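Bench 24 monthly check, Fesbridge shared workshop

My notes for December, typed up after closing. OK means I checked it and was happy, FIX means it needs doing before anyone uses it.

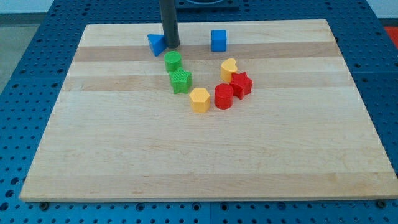 Could you look at the boards properly this time, please, was the message waiting for me in the Fesbridge comment box, because one of them rocked when I leaned on it and I don't want to find out which one the hard way. Fair enough! Boards got moved up to the top of the list, and I took my time over them.

Boards and work surface

Striped wooden board lies flat on the table: OK. I pushed on each corner in turn and got no rocking at all, so the wobbly one must be another board. (If you wrote the comment, tell me which bench you were at and I'll go straight there.)
Edges free of splinters: OK. I ran a rag along all four sides and it didn't snag. The small knots are part of the wood, so please stop reporting them as damage.
Front bolts snug: OK. Finger tight plus a bit with the key. They do stick up past the table top, so watch your sleeves and don't slide anything heavy over them.
Surface clean: OK. No glue, no tape gunk. Plain damp cloth only on this one, and dry it after. I know somebody likes the lemon spray, but it leaves the wood slippery.

Blue table

Holes clear: FIX, now done. I fished out a fair bit of grit and one sad little washer with the vacuum nozzle. Takes a couple of minutes and it's oddly satisfying.
Burrs around the holes: OK. Bare hand test, slowly, no scratches.
Table level: OK both ways with the Skatdale level. I checked it again after tightening a foot and it hadn't shifted.

Small blocks

Sharp corners or stringy bits: OK. The colored ones all felt fine, just that slightly ridged texture. Any block with a cracked face goes in the reject tub, don't try to glue it.
Kept off the floor: FIX. I stepped on one by the door, in socks, and said a word. Blocks go back in the Grallano tub at the end of a session, lid on.

Around the bench

Walkway clear: OK at 4 p.m., after I moved two stools.
Stop button tested: OK. Pressed, reset, pressed again.
Outlet strip, tag 427: OK, no loose plugs, cord not pinched.
Extinguisher, tag 122: FIX. The gauge is in the green but the pin seal is missing. I've put in a request, number 970, and hung the spare from the hall next to it for now.
First aid box: FIX. Down to the tiny bandages that fit nobody over the age of six. More on order.

Still open for next month: extinguisher seal, bandages, and finding that rocking board. I'll start at the window side and work back.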